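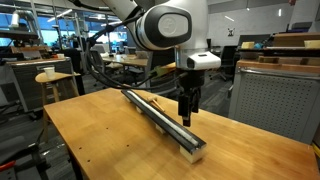

Ask a six-year-old in Trenbridge how to say "hedgehog" in Polish and you may well get the answer sung at you, with actions. The reason is Follus, a story app that has found its way into homes all over town, and it's a joy!

Forough Karimi wrote the first stories at her kitchen table for her own daughter, whose grandmother speaks Polish and very little English. Each one takes 13 minutes, just long enough for a bath or a bus ride. A child picks an animal, follows it through the woods and helps it by saying the right word out loud. Get it wrong and the owl simply says it again, slowly, in the lovely gravelly voice of Henryk Grabowska, a retired bus driver who recorded all 351 words in his spare room (with a duvet over the door).

There are 36 stories so far, and my two have favourites they know by heart. The one with the badger and the lost soup spoon has been played so often that I can recite it myself – badly, I'm told. You can switch the pictures off and just listen, a treat on long drives.

A Welsh set is due in July. Karimi is still looking for her owl.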